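Zippered Travel Pouch, Pale Gray-Green: Product Review

Print this page | E-mail this page

The Pimirgate Household Review assesses small storage goods suited to shared residences and offices.

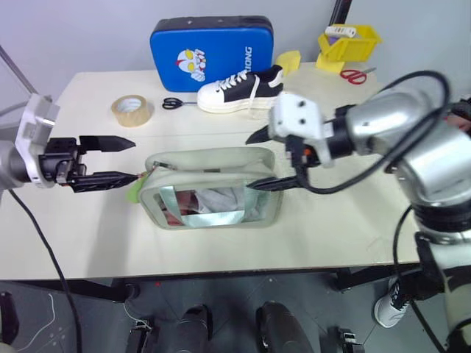
The pouch under review is sold by Stodach in a single size and is intended for toiletries, spare linens and similar small items. Two were purchased at the ordinary retail price and kept in regular use at our Kilumton residence from May onward.

The shell is soft and slightly puffy, with rounded corners, and it is translucent enough that a cloth packed inside remains visible through the clear window at the front. Residents found this useful when several bags were stored on one shelf. The silvery strip across the front is easy to pick out in a dim closet. It does show fingerprints.

The zipper runs along the top. It moved smoothly over nearly 300 openings, although it tends to catch at the corner when the pouch is overfilled. The small green tag at one end is helpful for telling left from right in a drawer, but residents with larger hands considered it too short.

Capacity is modest. A folded hand towel, a washcloth and a few small bottles fit without strain – a bath towel does not. The pouch will not stand upright when half full, and the opening must be held apart with one hand while the other packs. The Matei pouch, reviewed previously, has a stiffer rim and is easier to load, though its opaque sides conceal the contents.

Cleaning was done by hand with mild soap. The window clouded slightly along its lower seam after the second month.

Rating: 51 points of a possible 60. Recommended for light items and short trips.

Reader comments (3)

Mine has lasted over a year. The window is scratched but the zipper is fine.

Does the larger Matei bag come with a window? I could not find one in the store.

Agree about the tag. I tied a loop of ribbon to mine and it works much better now.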